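Why Does Your House Make Noises at Night?

By Rory Moncrieff
Sunday, June 23, 2019

Creak. Tick. Tick-tick. Pop!

You're in bed, the lights are off, everyone else is asleep, and your house has decided to start talking. When I was 8 I was completely sure that something lived under our stairs and came out to walk around after my bedtime. I even gave it a name (Baird, if you must know). I used to lie there with the blanket up to my nose, counting its footsteps.

Well, I'm a grown-up now and I've spent a lot of time learning about old houses, and I can tell you what Baird really was. He was wood, and nails, and a couple of hot water pipes. Let's go and find out how they did it!

Your house is moving

I don't mean it's walking down the street. I mean that the parts of your house are getting bigger and smaller all the time, by amounts so tiny that you'd never notice just by looking.

Most things get a little bit bigger when they warm up and a little bit smaller when they cool down. Scientists call this expanding (getting bigger) and contracting (getting smaller). On a sunny day, the roof soaks up heat for hours and hours. Then the sun goes down, the roof cools off, and all those beams and boards and nails start to shrink again.

The trouble is that they don't all shrink at the same speed, or by the same amount. Metal does it one way and wood does it another. So you've got a nail and a board stuck tightly together, and each one is trying to move in its own way. They pull and pull, and for a while nothing happens. Then one of them slips. Pop! That's the noise you hear.

You can feel the same thing with your own hands. Press your palms together hard and try to slide one past the other. They stick, and stick, and then they jump – that little jump is what makes the sound in your walls.

Wood drinks water

I love this part. The wood in your house used to be a tree, and a tree is full of tiny tubes that carry water. Even after the tree has been cut up and dried and turned into a floor or a door, the wood can still soak up water from the air.

When the air is damp, the boards swell up. When the air is dry, they shrink. That's why a door might stick in its frame during a rainy summer and then swing open easily in winter. There's nothing wrong with the door. It's just a bit fatter in July!

Winter is when the floors get noisy at my house. By November we have the heat on, the air inside gets very dry, and the floorboards shrink so that there's more space between them. Now each board has room to wiggle. When you step on it, it rubs against the board next door, or slides up and down on its nail, and out comes a creak.

Furniture joins in too. A heavy cabinet presses down on the boards underneath it, and a wooden chair has joints that can loosen and squeak just like a floor can.
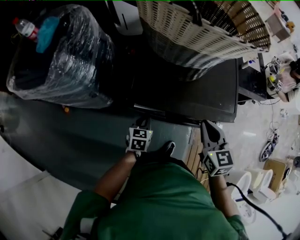 What about the stairs?

Stairs are the champions of creaking. Each step is made of a flat piece you put your foot on (that's called the tread) and often an upright piece at the back (that's the riser). There are lots of places where one piece touches another, and every one of those places can rub.

Try walking up the stairs with your feet close to the wall. Is it quieter? It usually is! The tread is held up firmly at the sides, but the middle can bend a little under your weight. Less bending means less rubbing, and less rubbing means less noise. Please don't tell your parents that I taught you how to sneak downstairs.

My friend Sławomir Głowacki repairs old staircases in Malgate, and he once worked in a house that was 217 years old. It had 36 stairs from the bottom to the top, and he told me that the family living there could tell who was coming down to breakfast just by listening. Dad's creaks were slow and low. The twins sounded like somebody dropping a bag of potatoes.

Tick, tick, tick – the pipes

If your noise is more of a tick than a creak, it might be a pipe. When somebody takes a shower, hot water rushes through a cold metal pipe. The pipe warms up and gets a tiny bit longer, and it scrapes past the wood or the brackets holding it in place. Tick! When the water stops, the pipe cools and shrinks back. Tick, tick!

There's one more pipe noise, and it's a big one. Sometimes when a faucet is shut off fast, you'll hear a loud bang. The moving water has to stop all at once, and it gives the pipe a thump. Plumbers call this water hammer, which I think is an excellent name.

But why only at night?

Good question! Part of the answer is that houses cool down in the evening, so there's more shrinking going on. But lots of those creaks happen in the daytime as well. You just can't hear them.

Think about what your house sounds like at four in the afternoon. There's a TV on, a dog barking, cars outside, somebody looking for their other sneaker. A little tick in the wall gets lost in all of that. At midnight the tick is exactly the same size, but it has the whole house to itself.

Your brain has something to do with it too. In the dark you can't see much, so you pay extra attention to what you hear. That's a clever thing for a brain to do, even if it's annoying when you're trying to sleep.

Try it yourself: make a creak map

You'll need a sheet of paper, a pencil, and your feet.

1. Draw the shape of one room as if you were a bird looking down through the ceiling.

2. Take off your shoes and walk slowly across the floor in straight lines, like you're mowing a lawn.

3. Every time you hear a creak, put an X on your map. Use a big X for a loud one.

4. Give your loudest creak a score out of 100, and give it a name as well if you like.

5. Keep your map somewhere safe and do the whole thing again in winter. Did any of the creaks move? Did you get any new ones?

My own loudest creak is right outside the bathroom. It scores 94, and of course I call it Baird.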